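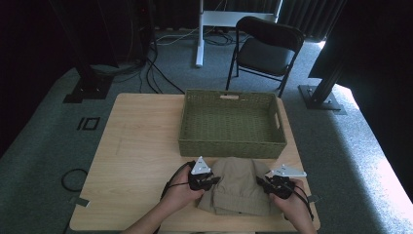

Prellau: doblado y recogida de ropa en cesta
Ficha del conjunto

Resumen

Prellau reúne secuencias de una tarea doméstica corta: doblar una prenda o un paño sobre una mesa y dejarlo en una cesta. El conjunto contiene 265 secuencias, grabadas con 27 piezas de tela y 8 cestas. Lo mantiene Nuvum y se distribuye junto con las anotaciones de Keskinen, que se describen más abajo.

Contenido

telas/ — ficha de cada pieza, con color, tejido declarado y medidas en plano
cestas/ — ficha de cada cesta, con medidas interiores y tipo de asa
secuencias/ — una carpeta por secuencia
anotaciones/ — pasos del doblado y estado final
particiones/ — listas de entrenamiento y prueba

La tarea

Cada secuencia empieza con la tela sobre la mesa y la cesta detrás, vacía. La pieza se dobla con las dos manos hasta formar un paquete más o menos rectangular, se levanta por los lados y se deposita en la cesta. No se pide un doblado concreto. En los pantalones lo habitual es juntar las perneras y plegar dos veces a lo largo, pero hay secuencias con tres pliegues y alguna en la que la prenda queda enrollada.

El paquete puede sobresalir de la cesta. Se considera terminado cuando descansa dentro por su propio peso, sin que lo sujete ninguna mano.

Telas

Hay pantalones, camisetas, paños de cocina, toallas pequeñas y retales con dobladillo. Predominan los tonos lisos: caqui, gris, azul marino, crudo. Las piezas no se planchan entre secuencias, así que las arrugas se acumulan, sobre todo en las de algodón grueso. Los retales llevan el dobladillo cosido a máquina en uno o dos lados.

Cestas

Todas son bajas y de boca abierta. Las trenzadas, en verde oliva y en tono natural, tienen asas caladas en el borde; las demás son de tela rígida y no tienen asas. La posición varía un poco de una secuencia a otra, siempre al fondo de la mesa respecto a quien dobla.

Mesa y entorno

La mesa es de madera clara y se apoya sobre moqueta. En los bordes izquierdo y derecho lleva un trozo pequeño de cinta gris. El tablero tiene una marca fina en la parte izquierda que conviene no confundir con un hilo suelto.

Anotaciones

Keskinen marca cuatro momentos: primer contacto, cada pliegue, levantamiento y depósito. Una misma persona anotó todo el conjunto y otra revisó 104 secuencias. Los desacuerdos se concentran en el último pliegue, que a menudo se solapa con el levantamiento — en esos casos se conserva la marca más temprana.

Limitaciones conocidas

No hay prendas con cremallera larga ni tejidos muy elásticos.
Las telas oscuras están poco representadas.
El campo «tejido» procede de la etiqueta cuando existe; en los retales se rellenó a ojo.
En la versión de agosto se corrigieron las medidas de dos cestas, que estaban intercambiadas.

Relación con Prundon

Prundon usa las mismas telas con cajones en lugar de cestas. Los identificadores de pieza coinciden entre ambos conjuntos, los de secuencia no.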